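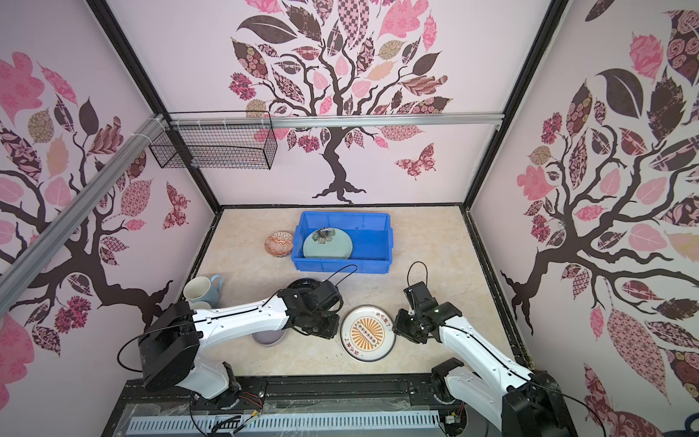 Part-time shelf and table stylist, Prado Home

Prado Home sells secondhand and end-of-line tableware from our shop in Mestside. We are looking for one person to arrange, tidy and restock our small displays, three mornings a week.

Most of our stock comes in mixed lots. A typical day's sorting might include a scalloped bowl in red-orange and cream, a pale green plate, a light blue mug and a blue plastic crate to carry things in. We like patterned backgrounds – pink walls, tree decals, butterflies – and we want the pieces in front of them to be easy to see and easy to pick up.

What you will do

Unpack deliveries and check every plate, bowl and mug for chips and cracks.
Sort pieces by type, then by color.
Set up the display corners and change them every 7 days.
Pack sold items into crates for pickup.
Wipe down surfaces and put up or take down wall decals.
Keep the stock list up to date. A normal delivery is 200 pieces, and each one gets a line.

What we need from you

You should be careful with breakable things and able to lift a full crate of dishes. You will be on your feet for most of the shift. Store experience helps but we will train you. A good eye for color matters more to us than a design degree. Please do not send a portfolio – we will ask you to set up one small display when you come in, using whatever is on the shelf that day.

Hours and pay

Shifts run from 8 a.m. to noon, Tuesday through Thursday. Pay is weekly. After 36 shifts you can move to the regular staff schedule if you want more hours. Staff get a discount on everything in the shop except the Nanard glassware, which we sell for another owner.

The job is open now. The last person moved to our Vosska store in April and the rest of us have been covering the work between us.

How to apply

Write to Cauã Bastos, shop manager, by Sunday, July 7, 2019. Tell us which mornings you can work, when you could start, and any jobs you have had handling dishes, glass or other fragile goods. One page is enough. You can also leave a letter at the front counter during opening hours. Everyone who applies will get a reply.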